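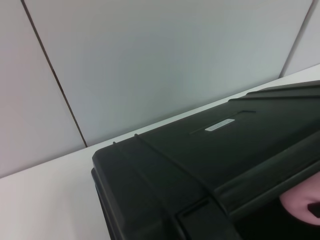

Black hard case on the white table, ready to start.

Cleaning and sorting a hard case before it goes back on the shelf

Updated 30 Jun 2022

Quick one this, been asked for it a few times. Works for any rugged plastic case, Trolton, Dadora, the supermarket sort, whatever you've got. Allow 36 minutes if it's only dusty. Longer if it's been to a beach.

What you need

Washing-up liquid
Two cloths, one wet one dry
Old toothbrush
Cotton buds
Soft paintbrush or the small nozzle off the hoover
Silicone grease, tiny bit (plumbing aisle)
A light-coloured table. Grit shows up on white and you can wipe it off before it scratches anything

1. Empty it

Everything out. Kit on a towel, well away from the water. Foam out too if it lifts. Mine is the pick-and-pluck type and the corners tear if you yank, so get your fingers right down the side and ease it up. Take a phone photo of the layout first. I didn't once and spent an evening playing jigsaws.

Check under the foam. Screws, a hex key, sand, a dead battery if you're unlucky. Battery goes to the recycling point, not the kitchen bin.

2. Outside

Dry brush first, always. Wet grit is sandpaper. Then warm water, small squirt of washing-up liquid, wipe the lid, then sides, then turn it over and do the bottom. Toothbrush for round the latches and the hinge.

Old sticky labels: hairdryer on low, peel slowly from one corner. Whatever gum is left comes off with cooking oil on a cloth, leave ten minutes, wash again with soap. No white spirit, it can leave dull patches on black plastic and you won't get the shine back.

Scratches, leave them. It's a case.

3. Inside

Hoover or brush. Damp cloth, barely damp. Don't pour water in, it gets under the lining and stays there for days.

Foam: tap it outside, hoover gently. If it smells, bicarb overnight and hoover again in the morning. If it's going crumbly bin it and buy new. Idus do sheets you can cut yourself, 30 mm thick is plenty for most things. Bread knife cuts it better than scissors.

4. The seal

The bit everyone skips. Rubber ring round the lip, if your case has one. Pull it out of the groove, wipe it, run a cotton bud round the groove. You'll be surprised how black it comes out. Look for nicks or flat spots. A smear of silicone grease, press it back in, don't stretch it. Not vaseline, it can rot the rubber.

5. Latches and handle

Open and shut each one a few times. Stiff usually means grit in the pivot so back to the toothbrush. Handle pin working loose: tap it home with a bit of wood over it so you dont mark the plastic.

6. Dry it

Lid open, somewhere airy, overnight. Not on a radiator. Foam standing on its edge, seperate from the case.

7. Pack it again

Heavy things low and near the handle side. Nothing touching anything else hard. Cables in a loose loop, no tight winding. Drop a silica sachet in, and write the date on it in pen. I swap mine every October when the clocks change, easy to remember.

Contents list taped inside the lid. Weigh it if you're flying. My foam alone came to 700 g, more than I'd have guessed.

8. Storing

Flat, latches closed but nothing stacked on top if the foam is new. Label on the end that faces out. I use Apaza tape, the white one, it peels off clean.

Next page: cutting foam to shape.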